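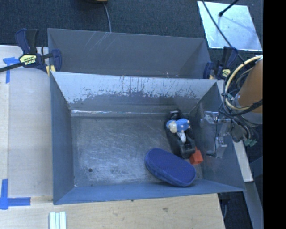 One of the gray-blue metal bins, with a few things still in it at the right-hand end.

Filed under: People & Places / Secondhand

Shoaib Bukhari bought his metal bins at a closing sale for a parts warehouse, and he paid for them by weight. The clerk put the whole stack on a floor scale, wrote a figure on a piece of cardboard and asked if he had a truck.

"I had a hatchback," he says. "I made two trips."

That was five years ago. Bukhari now runs the sorting room at Flutby, a secondhand shop on the main street in Wollitcombe that sells household goods, toys and what the sign in the window calls odds and ends. Everything small that comes through the back door goes into a metal bin before it goes anywhere else. He has 19 of them.

We talked on a Monday, when the shop is closed and the sorting gets done. Bukhari worked while he answered and stopped now and then to hold something up to the window.

He started out with plastic tubs, the kind with snap lids, and he did not like them. "The corners go first. Somebody drops a steam iron in and there's a crack, and then the crack catches your sleeve for a year." The metal ones have taken everything. Their floors are scuffed gray from end to end, with pale scratches running over each other, and the finish on the inside walls has worn and chipped. Bukhari has thought about repainting them and decided against it.

"Paint would last a month. The scratches don't hurt anything. What you care about is whether you can wipe it out, and you can."

He likes the noise, too. If a screw or a coin falls out of a toy, it rings when it hits the floor of the bin, and he knows to look for it. On carpet he would lose it.

The way he sorts is simple enough. A donated box gets emptied a little at a time into a bin, and the pieces get pushed to one end. He takes them out one by one and leaves the cleared part of the floor open so he can see what he has left. He never fills a bin past the halfway line. A full one is too heavy to lift down, and things at the bottom get forgotten.

"I used to heap them," he says. "You'd have a layer down there from the spring. One time I found a watch that a lady had come in asking for, and she'd come in twice. I drove it over to her house that night."

I asked what makes something hard to sort. Clothes are easy, he said, and so are books and dishes. The trouble is with single objects that have come away from whatever they belonged to. A soft, padded blue oval is a good case. So is a long black piece with glossy raised ends and a dip in the middle, which could be a holder or a tray for something.

"You can stand there ten minutes with a thing like that. Does it clip onto something? Is it half of something? My rule is that I get one guess, and if the guess is no good it goes in the wait bin."

The wait bin is the second one back on most days. Things stay in it until the end of the month, in case the other half turns up in a different box from the same house. It happens more than I would have expected. In September he matched a lid to a teapot after three weeks.

Toys are the largest part of the work. Flutby gets small figures nearly every day, most of them without a name or a set. Bukhari sells them loose from a bowl by the register. Blocks go in bags by size, with no attempt to match the color. An orange-red one with odd angles will go in with the rest if it fits, and if it doesn't, it goes in the bowl with the figures.

"Kids don't care if it's the right block," he says. "The grown-ups ask me is it complete. I tell them no, it's a bag of blocks."

The shop keeps a ledger, and Bukhari got it down to read me a number. Last year they sold 1645 items from the small-goods shelves, which are the shelves fed by the bins. He did not have a figure for what was thrown out. He would guess it was less than people imagine, and he said broken plastic is most of it.

The room itself was a carpet showroom before Flutby took the lease, and some of the dark blue-gray carpet is still there. Bukhari would like to see it gone. The shop got a price of $400 to have it pulled up and hauled away, and the money went to the water heater. For now he works with pale wood on one side and a light board along the front edge of the bin, where he can rest his wrists.

The board was his wife's idea. The rim of the bin is thin, and after a long afternoon it left a line across his forearms. "She saw it at dinner and asked what I'd been doing to myself. Next day I took a board in."

Before Flutby he spent eleven years in the stockroom at Kazmi, a hardware wholesaler on the other side of town, and he says the job taught him most of what he uses now. Label the end of the bin, never the top. Keep the heavy ones at waist height. Put the thing back when you're finished looking at it – that one he repeats to the Saturday helpers, who are mostly in high school.

They have tried to get him to use a phone app called Jitum to log what comes in. He gave it a couple of weeks. It wanted a category for each item, and he kept picking "other."

"I had a whole page of other," he says. "I can do that with a pencil."

Near the end I asked whether he ever takes anything home. He said he has a rule about that as well. He can buy things, at the sticker price, after they have been on the shelf for a full day. So far he has bought a lamp, a set of screwdrivers and a wooden duck for his niece. He was thinking about a radio that had come in the week before, but it had already sold.

He wiped down one bin with a damp rag, tipped it against the window light to check the seam along the back, and went to get the next box. The shop opens again at ten on Tuesday, and donations are taken at the back door until four.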